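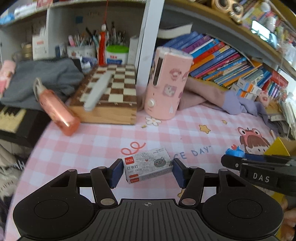

Hemmin wrote in the review thread that a student team should not be collecting grasp data before it has a working arm, and that the order of the semester was backwards. I want to start there, as the objection is reasonable and most of this talk answers it.

Slide 1. Title. Leave up while people sit down. Say the project name once: Clanent. Say the course name once: Cotatia robotics project, second term. Do not read the subtitle.

Slide 2. What the team was asked to do. The assignment sheet has one paragraph. Build a policy that picks up small household items from a cluttered surface and puts them in a named location. No fixed item list. No fixed surface. Grading is on a held-out set of items that the students do not see until the last session.

Pause here. People who have run a course like this will want to know about the arm. The arm arrives on slide 7.

Slide 3. Why hand-held collection came first. Arm time is shared between teams and is booked in blocks. A hand-held gripper needs a table and a person. The fingers close on the object with the same motion either way, and the camera sits on the tool, so the view during a grasp is close to what the policy will get later. The students recorded their first session in October, before any team had been cleared for the arm.

Item choice. A box of staples is a good early target: small, flat sides, printed faces, stiff enough to squeeze between two finger pads. The one in the opening picture is marked 24/6, 640 pieces. Mention the printed tablecloth. Gingham, lettering and cartoon figures give a segmentation model plenty to get wrong, and the first model got it wrong. Plain gray cloth was proposed and voted down.

Slide 4. The numbers. 1563 recorded demonstrations. 255 thrown out. Reasons for discarding, in order of frequency: tracking lost during a fast wrist turn, gripper width not logged, object not in view at the start of the episode. Give the order only. Somebody will ask for the split by reason; it is in the appendix table.

Tracking loss was the expensive one. It went down after the team set a speed limit on approach and stopped starting episodes with the tool lying flat against the cloth. Both changes are in the collection guide, section 2.

Slide 5. Collection protocol. Read it as written:

Tool held still at the start, fingers open.
Approach at walking-pace hand speed or slower.
Close, hold, lift clear of the surface.
Carry to the target and release.
Tool held still again before stopping.

The two still periods are used for gravity alignment. Early episodes lack the second one and had to be aligned from the first alone. Error is larger on those. We kept them in training and left them out of evaluation.

Slide 6. Clutter. The rule was that a surface may not be tidied before a session. Cups, bottles, game boxes, cloth, whatever is on the table stays on the table. Shelves in the background stay as they are. The students disliked this rule for the first two sessions, mostly for practical reasons: a cloth heap catches on linkage arms. The fix was a wider approach angle. The rule stayed.

Cloth remains the weak class. The policy closes on a fold, lifts, and treats it as a success regardless of what is under it. If there is time, show the failure clip twice, the second time at half speed.

Slide 7. The arm. Transfer to the Brorkent bench arm took two sessions longer than planned. The main cause was latency. Hand-held data has no actuation delay, and the bench arm does. Before compensation, the fingers closed late on nearly every attempt with a moving approach. After compensation, rigid boxes worked and bottles on their side worked most of the time. Do not say more than that about bottles. The evaluation set has 15 items and only one of them is a bottle.

Finger pads. The pads on the bench arm must match the pads on the hand-held tool in shape and in color. One team replaced theirs with a lighter set and lost most of their grasp success until they changed back. This is the slide people photograph, so leave it up.

Slide 8. Back to the objection. Collecting first meant the students had argued about episode length, bad labels and object choice before they touched a controller. It also meant they fixed a file format too early and lived with it all term. Hemmin is right about the file format. I would now run one short arm session ahead of any recording, just to measure latency and freeze the log fields.

Slide 9. Changes for the next group.
Log gripper width at full rate from the first day.
Reject an episode on the spot if tracking drops. Do not sort afterward.
Have one student hold the tool and another watch the log.
Add more cloth.

Slide 10. Questions. Expected ones: cost per tool (refer to the parts list), whether the data will be released (under review, faces and room contents have to be checked first), whether first-year students could do it (collection yes, training no).

Notes last edited 2020-12-30. Slide 6 clip still needs to be re-exported.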